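Rapport de projet – Les écarts au tour dans une course de karting d'endurance
Groupe 2, encadrant : Hauke Pfeiffer

Au départ, je voulais travailler sur la Formule 1, comme tout le monde dans la promo. M. Pfeiffer m'a vite calmé : les données sont partout, les analyses aussi, et je n'aurais rien apporté. Il m'a proposé d'aller voir du côté du karting d'endurance, et là, j'ai accroché tout de suite ! Des équipages de quatre pilotes, des relais, du ravitaillement, des pneus qu'on garde trop longtemps... tout ce que j'aime dans la course, en plus petit et en beaucoup plus bruyant.

La question du rapport est simple : où est-ce qu'un équipage perd vraiment son temps ? Sur la piste ou dans les stands ?

Les données viennent de la manche de mars sur le circuit de Barnley. Leobardo Meléndez, du chronométrage, m'a envoyé le fichier complet : 1 922 tours, tous équipages confondus, avec les passages aux stands notés à part. J'ai passé deux soirées à nettoyer tout ça (les virgules et les points mélangés dans la même colonne, quelle horreur) et j'ai fini par mettre de côté les tours sous drapeau jaune, qui faussaient les moyennes.

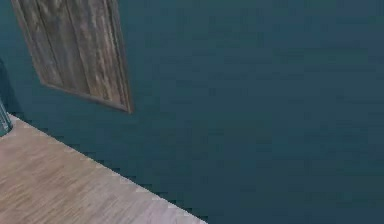 Pour la méthode, j'ai pris le tour médian de chaque relais comme référence, puis j'ai calculé l'écart de chaque tour à cette valeur. La moyenne aurait été plus facile à expliquer à l'oral, mais un seul tête-à-queue suffit à la plomber. Nneka Aliyu, avec qui j'ai fait toute la partie statistique, a insisté pour qu'on sépare aussi les cinq premiers tours de chaque relais – le temps que le pilote se mette dans le rythme et que les pneus montent en température. Elle avait raison, les courbes sont devenues lisibles d'un coup.

Le vainqueur, l'équipage Vuorinen, a bouclé 186 tours. L'équipage Toltell, deuxième, finit dans le même tour, et pourtant il est plus rapide en piste sur trois relais sur quatre ! Pentti Hämäläinen, leur dernier pilote, signe même le meilleur tour de la course. Sauf qu'à chaque arrêt, Toltell laisse filer plusieurs secondes, surtout au changement de pilote : le baquet à régler, la sangle qui coince, et le kart d'en face est déjà reparti.

Chez Vuorinen, Raimo Rissanen roule sur deux relais et il est d'une régularité assez folle. Ses tours se tiennent dans un mouchoir, même dans le trafic. Il ne fait jamais de tour exceptionnel, mais il n'en rate presque aucun.

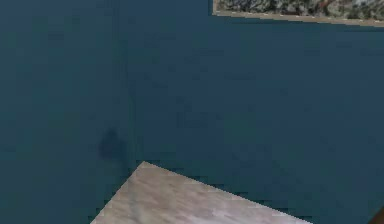 Côté pneus, je m'attendais à une chute nette en fin de relais et je ne l'ai pas trouvée. Le kart s'allège en brûlant son essence, donc les deux effets se compensent peut-être, mais sans pesée je ne peux pas le démontrer. J'aurais aimé avoir aussi la température de piste. Stusard, qui fournit les boîtiers des karts, a une option pour ça, seulement elle n'était pas activée ce jour-là.

Autre limite : je n'ai qu'une seule course. Une pénalité ou une averse et le classement aurait été complètement différent. Je me méfie donc de mes propres conclusions sur les stands, même si l'écart entre les deux premiers est franc.

Si le projet continue l'an prochain, il faudrait chronométrer séparément l'entrée, l'arrêt et la sortie. Pour l'instant, tout est dans la même colonne et on ne sait pas si Toltell perd son temps à cause du baquet ou d'un freinage trop prudent à l'entrée. Nneka a déjà préparé une grille de relevé, elle est en annexe avec le fichier nettoyé.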